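Suchbegriff eingeben Suchen Erweiterte Suche

August, Wajid Lashari

4 Die Vorführung als Messumgebung

4.1 Ausgangslage

Vorführungen am offenen Tag gelten in der Literatur zur Greifplanung überwiegend als Instrument der Öffentlichkeitsarbeit. Ihre Ergebnisse werden selten protokolliert und noch seltener ausgewertet. Für das Vorhaben Gralludura wurde ein anderer Weg gewählt: Die Vorführung im Labor Varklow wurde von vornherein als Versuchsreihe unter eingeschränkt kontrollierten Bedingungen angelegt. Der vorliegende Abschnitt beschreibt den Ablauf, die Erfassung der Griffversuche und die Beobachtungen am Besucherverkehr, soweit sie auf die Versuchsdurchführung zurückwirkten. Die algorithmische Seite ist in Abschnitt 3 dargestellt und wird hier nicht wiederholt.

Die Fragestellung war eng gefasst. Untersucht werden sollte, ob ein Verfahren zur Auswahl von Greifpunkten, das an geordneten Beständen eingestellt wurde, auch dann stabile Ergebnisse liefert, wenn die Zusammenstellung der Objekte von fachfremden Personen bestimmt wird. Unter Laborbedingungen legen in der Regel dieselben zwei oder drei Mitarbeitenden die Objekte ein. Sie entwickeln dabei Gewohnheiten, die in den Daten nachweisbar sind: Griffe liegen bevorzugt quer zur langen Behälterwand, flache Teile werden vereinzelt, und Lagen, die in früheren Läufen zum Abbruch geführt haben, kommen seltener vor. Besucher bringen diese Gewohnheiten nicht mit.

4.2 Ablauf

Die Vorführung begann um 10 Uhr und war in Durchgänge zu je 35 Minuten gegliedert. Zu Beginn jedes Durchgangs erhielten die Besucher eine Einweisung in den Sperrbereich und in die Bedienung der Zustimmtaste. Anschließend wählten sie aus einem bereitgestellten Vorrat Gegenstände aus und legten sie in den Behälter. Vorgaben zur Lage wurden nicht gemacht. Ausgeschlossen waren Gegenstände aus Glas, Objekte mit offenen Klingen sowie alles, was beim Einlegen über den Behälterrand hinausragte.

Der Vorrat umfasste 40 Objekte, überwiegend Spielzeug, Kleinverpackungen und Küchenutensilien. Die Auswahl folgte zwei Kriterien. Zum einen sollten die Gegenstände den Besuchern vertraut sein, damit das Verhalten des Systems ohne Vorkenntnisse eingeschätzt werden konnte. Zum anderen sollten sie sich in Form, Nachgiebigkeit und Oberflächenbeschaffenheit deutlich unterscheiden. Eine Angleichung an die in der Literatur gebräuchlichen Objektsätze wurde erwogen und verworfen, weil ein Teil der dort geführten Artikel nicht mehr in gleicher Ausführung beschafft werden konnte.

Nach dem Einlegen wurde der Bereich freigegeben und der Lauf gestartet. Jeder Lauf bestand aus einer Aufnahme des Behälterinhalts, der Berechnung einer Rangfolge von Greifkandidaten und der Ausführung des höchstbewerteten Kandidaten. Bei Misserfolg wurde die Aufnahme wiederholt. Nach drei aufeinanderfolgenden Misserfolgen am selben Objekt galt der Lauf als abgebrochen, und der Behälter wurde von Hand geleert. Die Leerung erfolgte stets durch das Personal bei stillgesetztem Antrieb.

Die Arbeitsgeschwindigkeit war gegenüber dem üblichen Laborbetrieb herabgesetzt. Dies war eine Auflage der internen Sicherheitsbegehung und wurde für alle Durchgänge unverändert beibehalten. Für die Auswertung ist die Einschränkung von geringer Bedeutung, da Zykluszeiten nicht Gegenstand der Untersuchung waren. Für die Wahrnehmung der Besucher war sie dagegen erheblich; darauf geht Abschnitt 4.5 ein.

4.3 Arbeitsraum und Verdeckung

Der Arbeitsraum ist durch einen Behälter mit schrägen Wänden begrenzt. Die Schräge erleichtert das Anfahren randnaher Objekte nur teilweise. Bei länglichen, flachen Teilen, die annähernd parallel zur Wand liegen, bleibt zwischen Objekt und Wandfuß wenig Raum für einen seitlichen Zugriff. Die Holzgabel an der vorderen Behälterwand in Abbildung 4 ist ein Beispiel für diese Lage. Sie liegt zudem unmittelbar neben einem kleinen gelben Spielzeug, sodass die Kandidaten beider Objekte im Entfernungsbild eng benachbart sind.

Ein zweiter Punkt betrifft die Verdeckung durch den Manipulator. Aus der seitlich erhöhten Perspektive der Abbildung nimmt der Arm über dem Behälter einen großen Teil der Sicht auf das Innere ein; hinzu kommt die außen geführte Leitung, die unterhalb des orangefarbenen Gelenkdeckels eine weite Schlaufe bildet. Für die Greifplanung wurden daher ausschließlich Aufnahmen verwendet, die vor dem Einfahren des Arms entstanden waren. Eine laufende Nachführung während der Annäherung fand nicht statt. Verschob sich ein Objekt durch eine Berührung, so ging dies erst in die nächste Aufnahme ein.
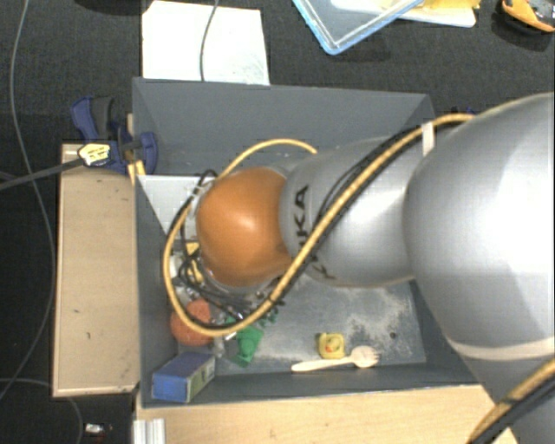
Abbildung 4: KUKA-Arm über dem Behälter mit verstreut liegenden Kleinobjekten.

Wajid Lashari merkte in der Durchsicht an, die Beschränkung auf Aufnahmen vor dem Einfahren verschiebe das Problem lediglich. Wer die Verdeckung aus der Planung herausnehme, müsse sie in der Fehleranalyse wieder einführen, denn ein Objekt, das während der Annäherung wegrolle, erscheine im Protokoll als Planungsfehler, obwohl die Planung zum Zeitpunkt der Aufnahme richtig gewesen sei. Er schlug vor, die Klasse der Misserfolge entsprechend zu teilen.

Dem Vorschlag wurde gefolgt. Misserfolge werden im Weiteren nach zwei Gruppen unterschieden. Gruppe A umfasst Versuche, bei denen die Lage des Zielobjekts in der Folgeaufnahme mit der Ausgangslage übereinstimmt. In diesen Fällen wurde das Objekt entweder nicht berührt oder ohne Lageänderung wieder freigegeben. Gruppe B umfasst Versuche mit veränderter Lage. Die Trennschwelle wurde für kugelähnliche Objekte gesondert festgelegt, da eine reine Drehung bei ihnen im Entfernungsbild nicht zuverlässig erkennbar ist. Versuche, in denen das Zielobjekt in der Folgeaufnahme nicht eindeutig zugeordnet werden konnte, wurden keiner Gruppe zugeschlagen und sind in der Auswertung getrennt geführt.

4.4 Erfassung und Auswertung

Insgesamt wurden 985 Griffversuche protokolliert. Zu jedem Versuch liegen die Ausgangsaufnahme, die Rangfolge der Kandidaten, die ausgeführte Bahn und das Ergebnis vor. Das Ergebnis wurde doppelt erfasst, einmal über die Zustandsmeldung des Greifers und einmal durch eine Person am Bedienpult. Bei Widerspruch galt der Eintrag der Person. Widersprüche traten vor allem bei leichten, nachgiebigen Objekten auf, bei denen die Zustandsmeldung einen leeren Greifer anzeigte, obwohl das Objekt gehalten wurde.

Die Protokollierung lief auf einem Rechner mit der Software Ceteo, die auch im regulären Versuchsbetrieb eingesetzt wird. Eine Anpassung war nur an einer Stelle erforderlich: Das Feld für die Kennung der einlegenden Person wurde deaktiviert. Personenbezogene Angaben wurden nicht erhoben. Eine Auswertung nach Alter oder Vorerfahrung der Besucher ist damit nicht möglich und war auch nicht vorgesehen.

Der Vergleich mit der Laborreihe zeigt die erwartete Verschiebung zu randnahen Lagen. Besucher legten Objekte häufiger an den Wänden und in den Ecken ab, vermutlich weil der Behälter von außen bestückt wurde und der Weg zur Mitte länger ist. Einander berührende Objekte kamen ebenfalls öfter vor. Die Misserfolge der Gruppe A konzentrieren sich auf flache Teile in Wandnähe, die der Gruppe B auf runde und auf federnde Objekte. Eine Abhängigkeit von der Farbe der Objekte wurde geprüft und nicht gefunden; bei einem Verfahren, das auf Entfernungswerten arbeitet, war sie auch nicht zu erwarten.

Zwei Einschränkungen sind festzuhalten. Erstens sind die Durchgänge nicht unabhängig voneinander. Wartende Besucher beobachteten den laufenden Durchgang und übernahmen Anordnungen, die zuvor Schwierigkeiten bereitet hatten. Zweitens wurde der Vorrat während der Veranstaltung nicht gemischt, sodass obenauf liegende Gegenstände bevorzugt gewählt wurden. Beide Effekte ließen sich nachträglich nicht herausrechnen. Die Häufigkeiten einzelner Objekte sind deshalb nicht als Präferenz der Besucher zu lesen.

4.5 Rückmeldungen der Besucher

Am Ausgang lagen Rückmeldebögen mit freiem Textfeld aus. 40 Bögen wurden ausgefüllt zurückgegeben. Die Angaben sind nicht repräsentativ, für die Gestaltung künftiger Vorführungen aber verwertbar.

Am häufigsten wurde die Geschwindigkeit angesprochen. Mehrere Besucher deuteten die Pause zwischen Aufnahme und Bewegung als Störung. Die Rechenzeit selbst war kurz, die Pause entstand überwiegend durch die Freigabe am Bedienpult. Eine Anzeige des jeweiligen Betriebszustands fehlte. Ein weiterer Teil der Rückmeldungen betraf die Auswahl des Zielobjekts. Die Besucher erwarteten, dass das System mit dem größten oder dem zuoberst liegenden Gegenstand beginnt. Wich die Rangfolge davon ab, so wurde dies auf mehreren Bögen als Fehler vermerkt, auch wenn der Griff gelang.

Kritisch äußerte sich eine Gruppe vom Betrieb Bajwa, der selbst Kommissionieranlagen unterhält. Bemängelt wurde, dass gelungene Griffe ohne anschließende geordnete Ablage gezählt werden. Im betrieblichen Einsatz sei ein Teil, das gegriffen, aber nicht lagerichtig abgelegt werde, kein Erfolg. Der Einwand ist berechtigt, betrifft jedoch eine andere Zielgröße. Die hier berichteten Ergebnisse beziehen sich ausschließlich auf das Aufnehmen und Halten bis zum Verlassen des Behälters.

Für die nächste Vorführung sind eine Zustandsanzeige am Bedienpult und die Einblendung der Kandidatenrangfolge auf einem zweiten Bildschirm vorgesehen. Der Objektvorrat wird zwischen den Durchgängen gemischt. Ob die herabgesetzte Geschwindigkeit beibehalten wird, hängt vom Ergebnis der erneuten Sicherheitsbegehung ab. Die Aufteilung der Misserfolge in die Gruppen A und B wird auch auf die älteren Laborreihen angewendet, soweit dort Folgeaufnahmen vorliegen.

Kontakt | © Labor Varklow, Projekt Gralludura | Nach oben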